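Bench notebook – vibration fixture, reaction wheel housing
7/24/23 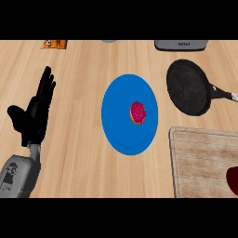
Carrying on from the May entries. The Flekura housing is back on the small shaker with the new adapter plate. The old plate had a resonance of its own sitting right under the second housing mode and we could never separate the two properly, so the May sine data above that point is only good for rough comparison. I've marked those runs in the log as superseded and left them where they are.

New plate is thicker, same bolt pattern. Petersen machined it and the flatness is well within what we asked for. They chamfered the holes on both faces, which wasn't on the drawing but does no harm. Deburred one edge by hand. Drawing needs a rev note for the chamfers before we order another.

Bare plate survey first, accelerometers at opposite corners and one in the middle. Swept 20 to 200 Hz low level, then the full range. Nothing of interest from the plate in the lower band. The middle channel dropped out twice on the way up. Swapped the cable and it behaved after that. The bad cable has red tape on it and is in the repair bin. Please don't put it back on the rack, even if it tests fine on the meter. It only fails when it's moving.

Then mounted the housing. Torqued the bolts in a star pattern in two passes, dry threads. First low-level sweep put the main housing mode at 53 Hz with the dummy rotor fitted. That is lower than the model says. The model assumes the flange is rigid and I don't believe it is, particularly near the connector cutout. The May setup gave us a higher number, but with that plate in the way I wouldn't lean on it.

Pulled everything off, cleaned both faces with alcohol, refitted, repeated. Same peak, same shape. Happy to call it real.

Random run next at the reduced level in the plan. Control was steady. Response on the top cover channel was noisier than I'd like and there was an audible buzz near the harness clamp. Put a finger of kapton tape under the clamp and the buzz went away, and the channel cleaned up with it. So the clamp was rattling against the cover. The flight clamp has a rubber liner and ours doesn't. Need to get a lined one before the full-level run, otherwise we'll be measuring the clamp.

Post-test sweep: main mode hasn't shifted by anything I'd worry about. Damping looks slightly higher, could be the tape. Visual check with the loupe at the flange fillets, no marks. Bolt torques checked on removal, all held except the one beside the cutout, which let go early. Same bolt as in May. I've bagged it with a label. Might be the thread in the plate, but it's a new plate, so the housing side is more likely. Worth measuring the spotface under that bolt head to see if it's square.

Software notes. The Meven logging package still writes its timestamps in local time while the controller uses UTC, so the files don't line up until you shift one of them. I've added the offset to the import script as a setting at the top. Check it when daylight saving changes. The colour scale on the waterfall plots is also fixed now, so plots from different runs can be compared side by side.

Consumables: nearly out of accelerometer wax. Clinico wipes are fine, one full box in the grey cabinet plus the open one. The box of spare washers is a mix of two thicknesses again – sorted it, thin ones are in the left tray.

Shaker itself ran warm toward the end of the random run but stayed under the trip. The cooling intake filter was grey with dust. Vacuumed it and put it back. It should be on the monthly list and isn't.

To do:
Lined harness clamp, order or borrow
Measure spotface at the cutout bolt
Rev note on plate drawing for the chamfers
Rerun the model with a flexible flange and see if it comes down toward the measured mode
More wax
Filter onto the monthly list

Leaving the housing off the shaker, bagged, on the second shelf with the dummy rotor still in. Plate is still bolted down. Full-level run waits for the clamp.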